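**Padora Clothing Exchange: December report**

Hello Ludmila,

What a month! We gave out 2,848 pieces of clothing, and nearly 800 of those went to families coming to us for the first time. Marek Murín got the Murside hall for four Saturdays at no charge, so the rent money you set aside went into winter coats.
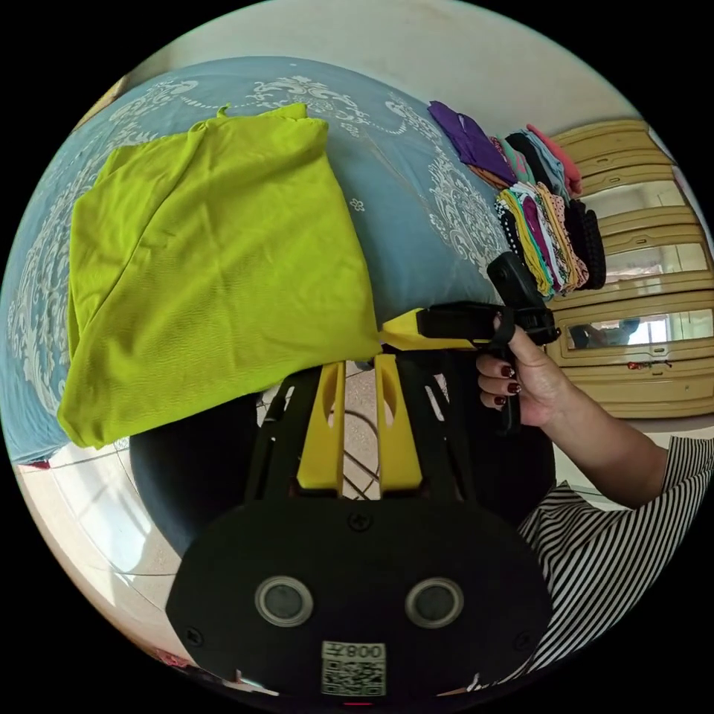

Coats are still what people ask for most, children's sizes above all. Paulík has promised another 18 boxes in January, and Elfriede Aebischer is already working out how to get them up the hill (her van failed its inspection, so we may need to ask you for fuel money for a second one).

The mending evenings took off too! Přemysl Oravec taught zippers and hems, and two of his regulars now want to run their own night at the Ganda branch.

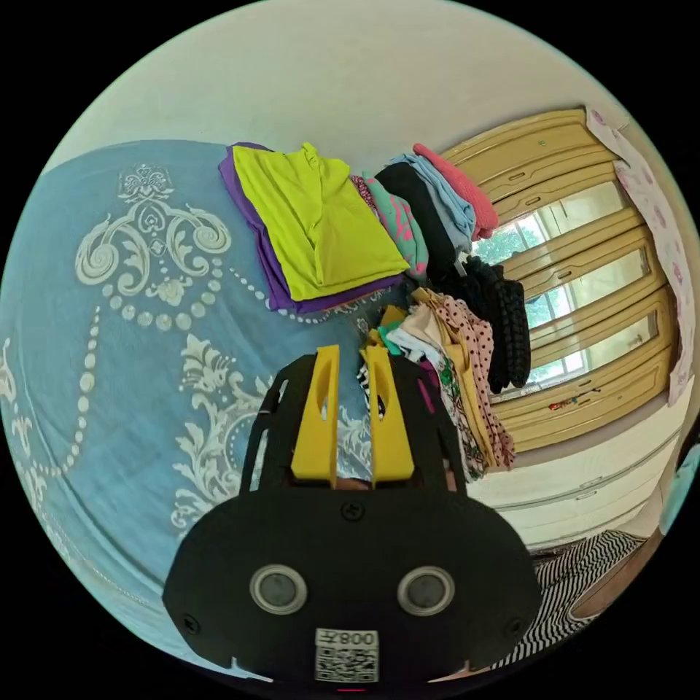
Spending is under budget on everything except thread and hangers. I'll send the receipts with the January figures, along with the new opening hours for Ganda.

Svetozár Hudec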